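Last updated: 21/05/2021
By Vitalii Derkach and Achilleas Manolakis

4. What we bought, and what we'd buy first next time

I'll be upfront that our budget started out backwards. We put nearly everything into the arms and left $1,030 for all the rest, meaning fixtures, fingertip pads, used computers and spare processors (Figure 1).

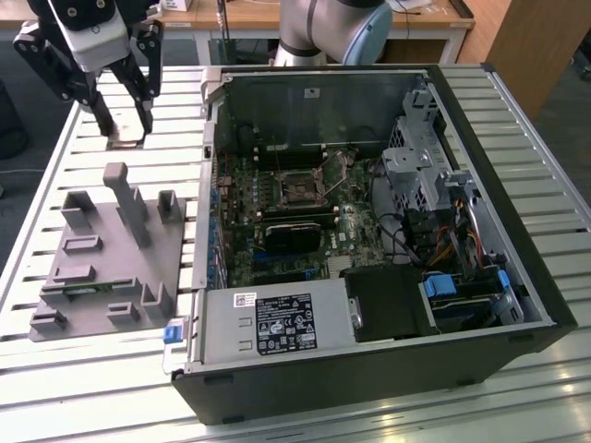

Achilleas wanted to order ready-made part holders from Dallberg, and their quote came in at $1,000 for one plate. One! So we printed our own, and the money went to old desktop towers instead, which I still think was the right call.

Figure 1. Processor and memory work at the bench, seen from the side and from above.
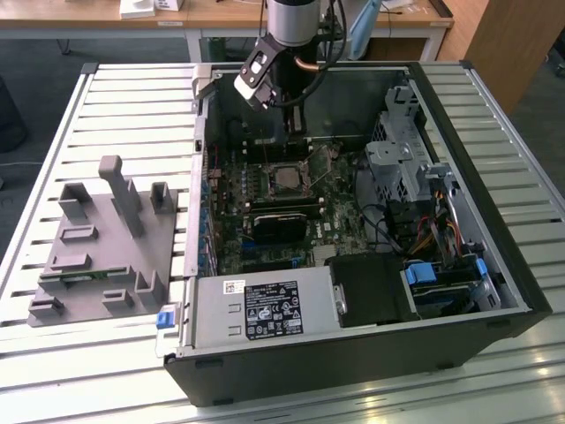
4.1 Small parts and fingertips

Chips are where the planning got harder. A processor has to be held by its edges, so I'd set aside money for textured pads before anything fancy (we priced a Staris gripper too, and it was way out of reach).
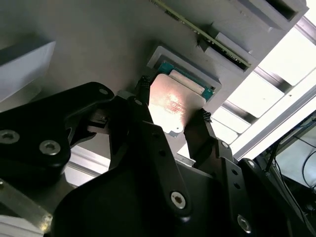
Memory modules were easier to plan for, as they can share a plate with the processor pocket. We now list printed fixtures as a yearly cost, same as cables and screws.

Boards are the other big line. Sockets have tiny contacts and we assume we'll ruin some, so our plan for next year holds another $1,000 for boards and 2 spare wrist cameras from Tesik.

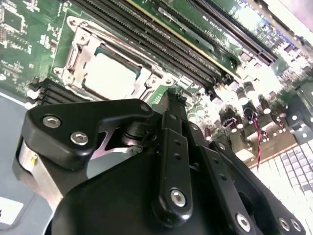 Lighting never made it into the first budget at all, and I'd fix that before buying another arm. Shiny metal is rough on a wrist camera, and a decent diffuser is cheap by comparison.

Contact: Vitalii Derkach, Nazarenko Lab | Copyright Nazarenko Lab | Back to top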